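Plelby Bench, Gallery 4: Handover Faults on the Two-Arm Cell

Dinden workshop notes. Pictures and captions cover the dropped-item fault found during the January handover trials. 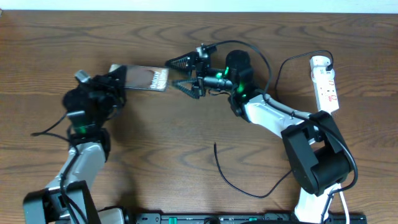 Handover position. Left gripper holding the item, right gripper open and facing it.

Background

The task is a simple pass. The left arm picks up a flat item, carries it to a meeting point over the table, and holds it there. The right arm comes in from the other side with its jaws open, closes on the free end, and the left arm lets go. The right arm then takes the item to the output tray. We run the pass with thin, stiff objects: cards, small books, blister packs, sample folders. The control software is Fotik, running one process per arm with a shared clock between them.

In the first long run we logged 103 passes. Of these, 47 ended in a drop. Earlier short runs had shown almost no drops, so the first assumption was a worn finger pad. Both sets of pads were swapped and the drop rate did not change.

What the logs showed

The left arm was releasing early. In every logged drop, the release command went out before the right gripper reported a closed state. The jaws were still moving when the item was let go. With a thick object the right fingers usually made contact in time and the pass went through. With a thin one they did not, and the item fell flat on the table or slid off the lower finger.

Fotik is supposed to hold the release until two conditions are met: the right gripper position is below the close threshold, and the motor current on the same gripper is above the contact threshold. The second condition was being skipped. A timeout on the current reading had been set to return "true" when no fresh value arrived, and on this bench fresh values were often late.

Cause of the late readings

The current reading shares a bus with the joint position data for the right arm. During the approach move the position traffic goes up and the current reading is pushed back in the queue. We measured gaps of up to four cycles between readings. The timeout was set to two. Any gap longer than that was treated as contact.

The short runs had used a slower approach speed, and that kept the gaps under the limit. The fault was present the whole time and did not show until the speed was raised.

Cabling was checked as a second possible cause. Connectors at the wrist and shoulder of each arm were reseated and the loops were flexed by hand with the arms powered and held in position. No dropouts were recorded. Cabling was ruled out for the drops, although we have asked for proper strain relief on both arms before the next set of trials.

Safety note

A dropped card is a nuisance. The same logic error matters more in the other direction. The grab routine on the Amoah fixture uses the same timeout function to decide whether a clamp is engaged before the arm lifts. A stale reading there would let the arm lift a part that is not clamped. The Amoah fixture was taken out of use the same afternoon and stays out until the revised function has been tested on it.

Anyone running a copy of the handover routine on another bench should check the default return value before the next run. Search the configuration for the contact timeout entry. If the fallback is set to "true", stop and change it.

Changes made

The fallback now returns "false" and raises a warning. If the warning persists, the left arm keeps its grip and both arms stop where they are.

Current readings for the grippers have been moved ahead of joint position data in the bus queue during the last part of the approach.

The release command now needs fresh values for both conditions. A value left over from an earlier cycle is rejected.

Open items

Stopping with both grippers on the item leaves it under load from two sides. Stiff cards tolerate this. Softer covers may crease, and we do not yet have a clean way to back one arm off by hand without moving the other — the present method is to power down the right arm while supporting the link.

The long run will be repeated at full approach speed with the same mix of items. Results go on this page under Gallery 5.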